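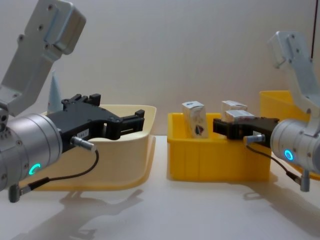
As caixas plásticas na mesa branca, duas amarelas e uma creme.

15 de março de 2023

Fermentação. Terceira semana de registro da massa mãe de centeio. Temperatura da cozinha medida às sete da manhã: baixa demais para o cronograma do fim de semana passado, de modo que alonguei a primeira fermentação e deixei o sal para depois da autólise. A farinha é a integral da Cokby, lote novo, moagem mais grossa que a anterior. Absorve mais água e demora mais a absorver. Com a hidratação de sempre a massa ficou rígida nas bordas da tigela e tive de acrescentar água em duas vezes.

Fórmula de hoje: 500 g de farinha, 122 g de massa mãe, sal a 2%. A água não anotei direito por causa do acréscimo, erro meu. Na próxima fornada peso a jarra antes e depois.

Dobras: 3 séries. Na primeira a massa rasgou. Na segunda já esticava sem romper e na terceira segurou a forma. O teste da membrana continua pouco útil com tanto farelo, e passei a me orientar pelo volume e pelas bolhas na lateral do pote de vidro. Marquei o nível inicial com elástico.

Prasetyo Kusuma respondeu à minha carta sobre acidez. Ele sustenta que o sabor avinagrado vem de refrescos muito espaçados e recomenda dois por dia, com proporção maior de farinha nova. Usa a farinha da Mostent, com menos cinza, e por isso não sei se a comparação vale. Vou testar metade da cultura pelo método dele e manter a outra metade no regime atual até o fim do mês. Potes etiquetados A e B, o A é o meu.

Forno: o termostato marca menos do que o termômetro avulso indica, e a diferença aumenta com a porta aberta. Pré-aqueci com a panela de ferro dentro. Tampa nos primeiros vinte minutos, depois sem tampa até a cor escurecer. A crosta abriu pelo corte, com orelha pequena. Base um pouco queimada do lado do fundo; falta subir a grade um nível.

Miolo: alvéolos irregulares, mais fechados embaixo. Indica pouca fermentação, coerente com a temperatura da manhã. Acidez moderada. Guardei meio pão em pano de algodão para avaliar a secagem.

Pendências: comprar centeio claro na Sumampouw, trocar a lâmina do cortador, copiar para este caderno as anotações de agosto, que estão em folhas soltas e já perderam uma página (a da broa de milho, justamente a que eu queria repetir). Refresco dos dois potes às nove da noite.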